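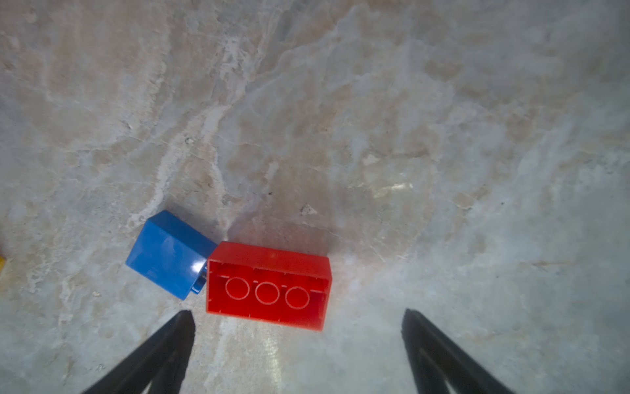

Fig. 4 – Sol en pierre polie, veinage gris pâle et beige, reflet à droite.

4. Entretien des sols en pierre avec la monobrosse Tarska

Ce chapitre concerne le marbre, le travertin et les pierres calcaires polies. Pour le granit, voir le chapitre 5.

4.1 Préparation

1. Débarrasser la surface à traiter de tout objet mobile.
2. Aspirer avec l'embout à poils souples. Ne pas utiliser la brosse rotative.
3. Vérifier que le disque Moura blanc est propre et centré sur le plateau.
4. Remplir le réservoir d'eau claire jusqu'au repère MAX, puis ajouter 45 ml de détergent neutre Trarkeo.

ATTENTION – Ne jamais employer de vinaigre, de détartrant ni de produit contenant un acide. La pierre calcaire se ternit au contact et seul un repolissage la restaure.

4.2 Lavage

5. Régler le sélecteur sur 95 tr/min.
6. Abaisser le manche, libérer le frein et démarrer au centre de la pièce.
7. Travailler par bandes parallèles, avec un recouvrement d'un tiers de disque.
8. Aspirer l'eau sale avant qu'elle ne sèche.
9. Rincer à l'eau claire et laisser sécher, fenêtres ouvertes si possible.

Note – Une charge de réservoir couvre jusqu'à 300 m² sur pierre fermée, moins sur travertin non rebouché.

4.3 Contrôle du brillant

10. Se placer face à la source de lumière et observer le reflet en biais.
11. Si un voile persiste, renouveler le rinçage sans détergent.
12. Si des zones restent mates, passer au disque de lustrage Ralcombe (en option) à sec.

PRUDENCE – Débrancher l'appareil avant tout changement de disque.

4.4 Après usage

Vider les deux réservoirs, rincer le filtre et ranger la machine manche relevé, disque démonté. Un disque laissé sous le plateau se déforme – il n'est alors plus couvert par la garantie.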